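October, Saturday, bench 2

Local file transfer, phone to desktop, continued from the previous entry. Same two handsets, same desktop, both on the 5 GHz network with the guest network off. Drito build on the phones is the one Myrto signed. Desktop has the matching receiver, installed clean.

Test file 320 MB, single archive, screen on, phones flat on the bench. Discovery by Bluetooth, transfer over Wi-Fi.

Run A, receiver visible to everyone. Device appeared in the share list straight away each time. Transfers completed, checksums match.

Run B, receiver visible to contacts only. Handset 1 finds the desktop. Handset 2 does not, until the account is signed out and back in. After that it behaves until the desktop sleeps. Itziar saw the same thing with the older receiver and put it down to a stale certificate. I think she is right. The receiver log shows the advert arriving and being dropped at the contact match, so the radio side is fine.

Changed the certificate refresh interval from the default to 300 s. Handset 2 then reappears after sleep with a wait of around 40 s. Not good enough for release but it does point at the refresh code. Crescencio to look at whether wake can trigger a refresh directly.

Run C, screen off on the sending phone. Transfer stalls, resumes on unlock, checksum still good. Log saved under Brurnosis/runC. The progress bar jumps backwards on resume. Cosmetic, but raise it.

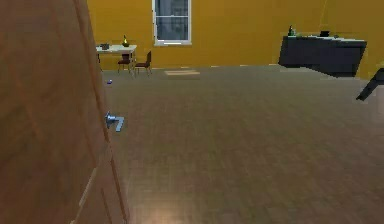
Large sends next, and the 320 MB file will not do for those because it finishes before the phone drops to its lower power state. Eusebio has a folder of renders that is a better mix, a few very big files and a lot of small ones. I sent one over as a first try, and it arrived with its name intact but the modified time set to time of receipt. Repeated with a plain text file, same result. Handset 1 and handset 2 both do it, so it is in the receiver.

Left to do:
Contacts only with both handsets signed in to one account.
Modified time, check against the Girport branch before filing.
Repeat run C on battery below the saver threshold.
Ask Covadonga for the second desktop back.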